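퇴사할 때 안 쓴 연차, 돈으로 받을 수 있나요?

구라비노 | 2018년 11월 2일

Gravville에 있는 직원 9명짜리 회사에 다니다가 7월에 그만뒀습니다. 연차가 5일 남아 있었는데 마지막 급여에 수당이 없었습니다. 회사에 물어보니 "안 쓴 건 본인 선택이라 소멸됐다"고 합니다. 연차를 쓰라는 안내는 문서로도 말로도 받은 적이 없습니다. 근로계약서에는 연차 일수만 적혀 있고 수당 얘기는 없습니다. 이대로 끝인가요?

Husbridge82
계약서에 수당 얘기가 없어도 청구할 수 있습니다. 상시 근로자가 5인 이상이면 연차 규정이 적용되고, 퇴직할 때 남아 있던 연차는 수당으로 정산하는 게 원칙입니다. 퇴직일부터 14일 안에 지급해야 하는데 따로 합의한 게 없다면 이미 지났습니다.
먼저 급여명세서와 연차 사용 내역을 모으세요. 그다음 회사에 금액과 지급 기한을 적어 문자나 메일로 요청하시고, 답이 없으면 관할 노동청에 임금체불 진정을 넣으면 됩니다. 진정은 인터넷으로도 됩니다. 임금채권 시효가 3년이니 아직 여유는 있습니다.

nuchit
저는 그냥 포기했어요. 전 직장 사람들이랑 얼굴 붉히기 싫어서요. 금액이 크면 해보세요.

gravi1000
윗분 말씀대로 진정 넣으면 됩니다. 다만 9명이 전부 직원인지 확인해 보세요. 사장 본인은 근로자 수에 안 들어갑니다. 그리고 연차사용촉진은 회사가 정해진 시기에 서면으로 해야 효력이 있습니다. 안내를 못 받으셨으면 소멸됐다는 말은 근거가 약해 보입니다. 퇴사할 때 합의서 같은 데 서명한 게 있으면 그 내용도 꼭 보시고요.
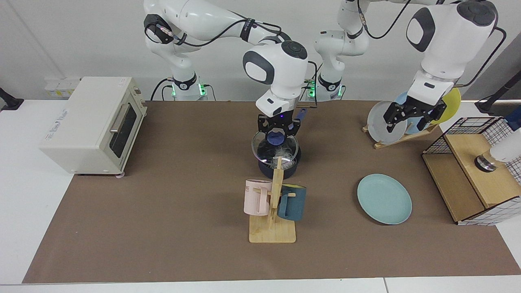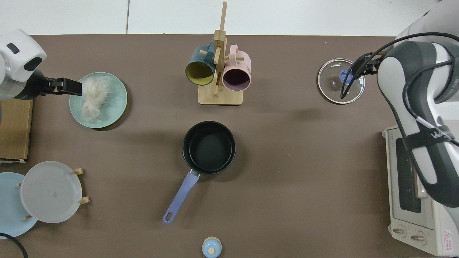
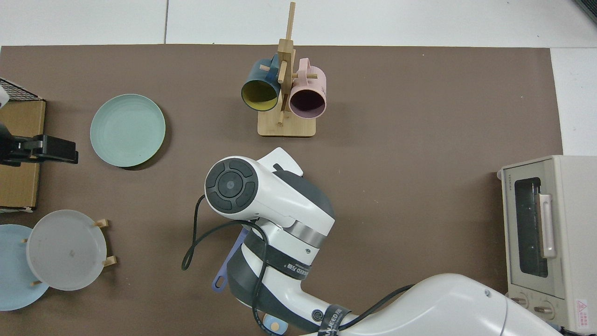 위에서부터 유리 볼과 로봇 팔, 연두색 접시, 머그잔 걸이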